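Planning a budget for a two-armed home robot: start with the bedroom
By Otach Home Notes, 28th December

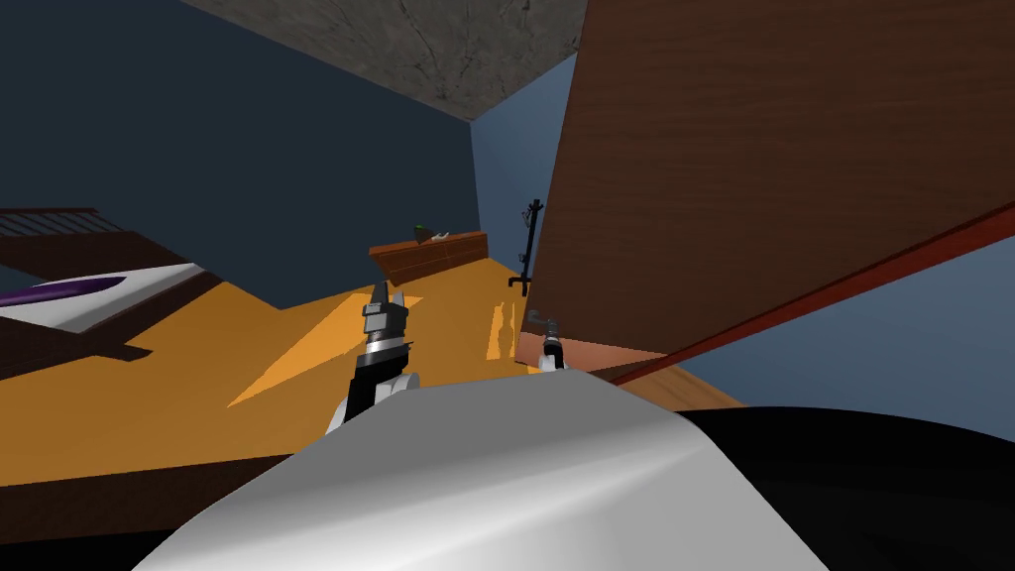 4 min read

The price of the robot is the easy part of the sum. What catches people out is everything that has to be bought, moved or measured before it can do any work upstairs, and most of that can be settled with a tape measure and a notepad before you speak to a dealer.

We start with the bedroom because it has more large furniture for its size than any other room. A bed, a low dresser, a coat rack and a tall wooden cupboard or wardrobe don't leave much choice about where a machine with two arms can stand. If the budget works for the bedroom it will usually work for the landing and the sitting room too.

Measure before you ask for quotes

Take the open floor between the bed and the nearest piece of furniture, at the narrowest point. Write that down first. Then measure the doorway with the door fully open, and the space in front of the wardrobe with its doors open as well. A dealer will give you the width of the base. Ask for the width with both elbows out, as this is the figure you need for making a bed or folding a blanket.

Measure heights too. A low dresser top is within easy reach for most machines on sale. The top shelf of a wardrobe often isn't, and a lifting column is an extra on nearly every price list. Decide now if you want that shelf reached. If it only holds suitcases, leave the column off.

What goes in the budget

We priced a mid-range setup for one bedroom and came to £3438. The machine itself, a reconditioned Bokow with standard grippers, was £3166 of that. The remainder went on a charging dock, delivery, a spare set of finger pads and a socket moved to the other side of the room. Prices for new machines are a good deal higher, but the extras cost the same.

Get the delivery charge in writing. Stutilon quotes to the front door only, and carrying up a flight of stairs is charged separately. Demchenko includes the stairs but not the setting up.

Set aside £33 a month for upkeep if there is no service plan. Pads wear, and cables to the wrist get tugged. In a month when nothing needs doing, leave the money where it is.

Floors, light and loose things

Wooden floors suit wheels well and need nothing spent on them, apart from felt under any furniture that may get nudged. Thick rugs are a nuisance. Either take them up or allow for a base with larger wheels.

Sunlight is worth a look. Bright patches on a polished floor can confuse some older depth cameras, so ask for a trial at the time of day when your room gets the most sun. We did ours in June and would do it then again. A lined curtain is cheaper than a better camera.

Coat racks with splayed feet take up more floor than they seem to. Measure across the feet, or put hooks on the wall. Papers and small things left on top of a dresser are best kept in a tray, which can be lifted in one go for dusting.

Before you pay

Ask for a simulated run in a model of your own room. Several dealers now do this from a floor plan, and it shows up tight corners early. Check that the arms can reach both sides of the bed and that the view from the machine's head still shows the grippers when it leans.

Get 3 quotes, all for the same list of jobs. Ask each dealer what happens if the machine won't fit through the door, and who pays to take it away again.

Last updated: 28th December

Related
Moving a socket: what to ask the electrician
Felt pads, castor cups and other floor savers
Wardrobe doors that stick
Service plans compared
Storing blankets over the summer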